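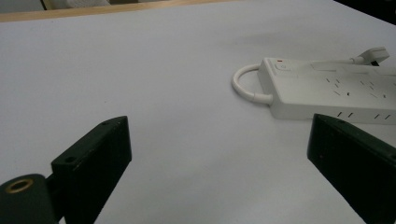 A white power strip on the table, switch and little red light at the near end.

Hello, and welcome to Sketier! I'm the one who answers the emails, writes these pages and (most Tuesdays) makes the tea. We sell power strips, extension leads and the bits and bobs that go with them, and we've been at it for eight years now, first from my spare bedroom and then from a proper unit in Punavham with a loading door and a very loud kettle.

It started with a desk. Mine had a lamp, a laptop, a printer and a phone charger all fighting over one socket behind a bookcase, and every strip I bought was either too short in the lead or had its switch in some daft spot where my foot would find it. So I got fussy. I like a plain white block that wipes clean, a switch up at one end where I can reach it, and a light I can spot from the doorway when I'm wondering if I've left everything on — which I usually have.

We keep two ranges. Gateo is the everyday one, for desks, kitchens and behind the telly. Vida is for workshops and classrooms, with longer leads and a tougher casing. Altogether there are 21 products in the shop, and I've had every one of them on my own desk at some point. Last year we sent out 3,407 parcels, and I still get a bit excited when one goes somewhere I have to look up on the map!

If you're not sure what you need, do write and tell me what you're plugging in and how far it is from the wall. A photo of the muddle under your desk helps a lot (I've seen worse, I promise). Please check the plug type on the product page before you order, as we stock more than one and they aren't swappable.

The unit is open for collections from 8 in the morning. Ring the bell twice if the kettle's on.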